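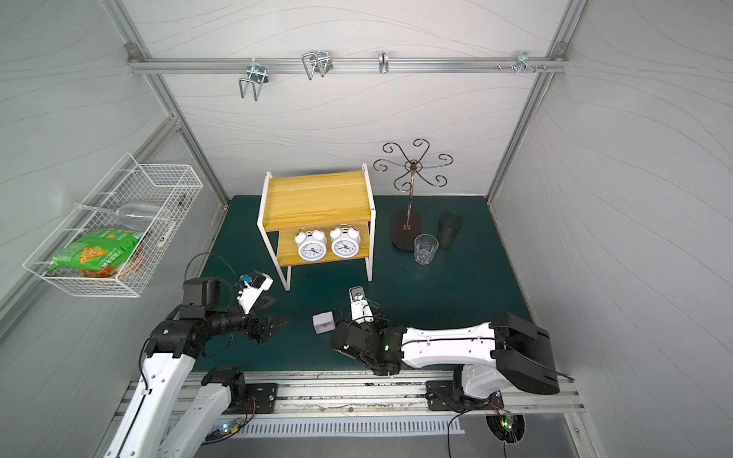
Reet Laur objected that the roof heights in the Clurholm model could not be accepted while two vertical datums were still in use, and asked for this to be recorded ahead of the other items. The harbor tiles are referenced to the old city benchmark network and the inland tiles to the national height system. Where the two sets meet, along the canal, the terrain steps by more than the tolerance in the specification and several buildings straddle the step.

Clurholm 3D City Model – technical working meeting
Minutes, 2018-04-24

Present: Reet Laur, Rasmus Ramanauskas, survey office (two), planning department (one), Sania production team (three, by phone)
Apologies: Clomberg mapping office

1. Minutes of the previous meeting

Accepted with one correction. Under item 4, "texture resolution" should read "terrain resolution."

2. Vertical datum

Discussion followed from the objection above. The survey office confirmed that the offset between the two systems is not constant over the harbor, so a single shift applied to all affected tiles would leave residual errors at the north end. Sania asked for a correction grid in place of a fixed value. The survey office has one, last updated when the harbor benchmarks were releveled, and can supply it in the format used for the aerial block.

Rasmus Ramanauskas asked if the buildings would be moved together with the terrain or refitted to it. Sania replied that moving them together is faster and keeps roof shapes intact, but buildings across the tile boundary have to be refitted by hand.

Agreed: all tiles to be delivered in the national height system. The correction grid will be applied to terrain and buildings in the same pass. Buildings across the canal boundary will be refitted and listed separately.

Action: survey office to send grid and metadata. Sania to rerun the harbor tiles.

3. Delivery status

The full area is 730 tiles. The first delivery covers the center and the harbor and contains 2427 buildings. Automatic checks were run on all of them. Of these, 22 failed the closed-solid test, mostly from missing wall faces where a lower roof joins a taller neighbor. The list with building identifiers is attached to the delivery note.

The planning department reported that courtyard buildings in the old center are often merged with the street building in front. The model passes the geometry checks in these cases, but the footprint does not match the cadastral record. Sania said the merge happens when the gap is narrower than the point spacing can resolve. Using the cadastral footprints as break lines would fix most cases. The survey office noted that footprints are drawn to the wall and the aerial data shows the eaves, and that the overhang needs to be handled or walls will end up in the wrong place.

Agreed: cadastral footprints to be used for walls, aerial data for roofs, overhangs kept as separate surfaces. Test on one block before the rest is processed.

4. Facade textures

Oblique images were flown with the leaves on the trees, and lower facades on the avenues are largely green. Three options were discussed: leave as is, replace with a flat color sampled from the visible part of the wall, or fill in from street-level images. Street-level images would need blurring of faces and license plates and are outside the present contract.

Reet Laur preferred the flat color, on the grounds that a tree smeared over a wall is worse than no texture when the model is used for sight-line studies. The planning department agreed for sight lines but wanted the photographic texture kept for public display. Sania can store both as separate themes on the same geometry. File size goes up slightly because the flat theme needs no image files.

Agreed: two themes. No street-level images in this phase.

5. Viewer

The test version of Toom was loaded with the first delivery. It runs in the browser without a plug-in. Loading was acceptable on the office network and slow on a home connection, with the delay almost entirely in the textures. The present setting requests full-resolution textures for everything within 1000 meters of the camera. Rasmus Ramanauskas proposed stepping down the resolution by distance and keeping full resolution only for the nearest tiles.

Other points raised on the viewer:

– Building identifiers are shown on click but cannot be copied.
– The shadow tool uses local standard time and ignores daylight saving. Shadows in August are one hour off.
– Terrain below bridges is drawn up to the bridge deck. This is an error in the terrain, not in Toom, and goes to item 3 as an addition to the defect list.
– The measuring tool gives slope distance only. Horizontal and vertical components wanted.

Action: Rasmus Ramanauskas to write up the viewer points and send them to the Toom developers. Texture settings to be changed on the test server first.

6. Joint boundary with Clomberg

Clomberg is building its own model at a lower level of detail, with block shapes and flat roofs outside its center. Along the shared boundary some industrial buildings appear in both models. Clomberg had sent a written note proposing that each building belong to the city holding its address record. No objection. Terrain needs an overlap strip on both sides so that the surfaces can be joined without a gap, and the width of the strip was left open until the grid in item 2 has been applied.

Reet Laur asked that Clomberg be told of the datum decision before its next processing run.

Action: survey office to reply to Clomberg.

7. Open data release

Deferred. The license text is still with the legal department. The planning department asked that the release format include a version with textures removed, for users who only need volumes and heights. Sania sees no extra work in this beyond the export itself.

8. Any other business

Tile names in the delivery use a different column order from the index map. Sania will rename the files and leave the map unchanged.

Next meeting to be called when the corrected harbor tiles have been received and checked.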